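Brèves locales

L'atelier d'étiquettes du Tesard déménage, les cartons d'abord

Publié le 25 février 2024

Ça imprime, ça colle, ça empile. Depuis une semaine le local du Tesard prépare son départ vers la maison Triantafyllou, à deux rues de là, et tout passe par la grande table grise. Imprimante au bout, papier, bacs, étiquettes. Le reste attend son tour.

Le bail se termine à la fin du mois. Prévu de longue date, mais les clés du nouveau local sont arrivées tard et le calendrier s'est resserré d'un coup. « On pensait avoir tout février. On a eu dix jours », résume Sofia Lambrakis, qui coordonne le déménagement. Elle a fait imprimer 300 étiquettes. Il en reste, dit-elle, mais pas tant que ça.

Le système est simple. Un numéro par contenant, une lettre pour la pièce d'arrivée, et la même chose recopiée sur une liste papier. T pour les textiles, B pour le bureau, V pour la vaisselle et le verre. Les bacs en plastique partent en premier, les cartons ensuite. L'an passé, lors du rangement de septembre, rien n'avait été noté et on avait cherché les rallonges jusqu'à Noël.
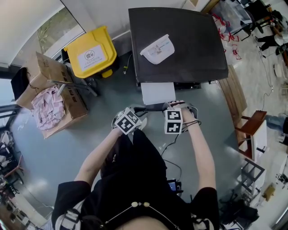 Côté tissus, c'est le plus gros morceau. L'association prête des coupons aux ateliers de couture du quartier et en reçoit presque autant qu'elle en donne. Les roses vont ensemble, carton ouvert jusqu'au dernier moment pour pouvoir en rajouter. Agustina Farías s'en occupe le matin, elle refuse qu'on ferme quoi que ce soit avant qu'elle ait fini le tri. Les lainages sont déjà dans la réserve de Triantafyllou, avec les patrons et deux machines à coudre.

68 cartons fermés vendredi soir. Les étagères, elles, sont encore bien chargées : petit matériel, classeurs, fonds de boîtes dont plus personne ne sait à qui ils sont. Consigne donnée aux adhérents : venir récupérer ses affaires avant mercredi midi, après quoi tout part au tri.

Les meubles posent moins de soucis. La table en verre fait le voyage à part, enveloppée dans des couvertures, et les chaises suivront dans le même camion. L'armoire blanche reste peut-être sur place, le prochain locataire est interressé. Discussion en cours sur le prix. La grande table sera démontée en dernier, on en a besoin pour écrire et pour coller.

Le transport est confié à Rekeck, petite entreprise du coin, 2 camions mardi et mercredi. Chargement par la cour, la rue devant étant en travaux. Attention pour les riverains, pas de stationnement côté pair ces deux jours là, de 8 h à 17 h. Des panneaux doivent être posés lundi.

Lambros Zervas cherche encore des bras pour le mercredi après-midi, surtout pour le déchargement. Il y a un escalier à monter chez Triantafyllou, 36 marches et pas d'ascenseur. Prévoir des gants et des chaussures fermées. Café et sandwichs sur place.

À noter aussi, l'imprimante ne sera débranchée que mercredi matin. Ceux qui ont des étiquettes à refaire, déchirées ou illisibles, peuvent passer jusqu'à mardi soir. Ne pas écrire à la main par-dessus, ça brouille la liste et il faut tout reprendre.

Réouverture annoncée pour la mi-mars, sans date ferme. Les ateliers du jeudi sont suspendus jusque là, les inscriptions déjà payées restent valables. Les prêts de tissus reprendront un peu plus tard, le temps de remonter les rayonnages. Pour les retours urgents, la boutique Grirnis accepte de garder les sacs derrière son comptoir, aux heures d'ouverture habituelles. Bien marquer son nom dessus.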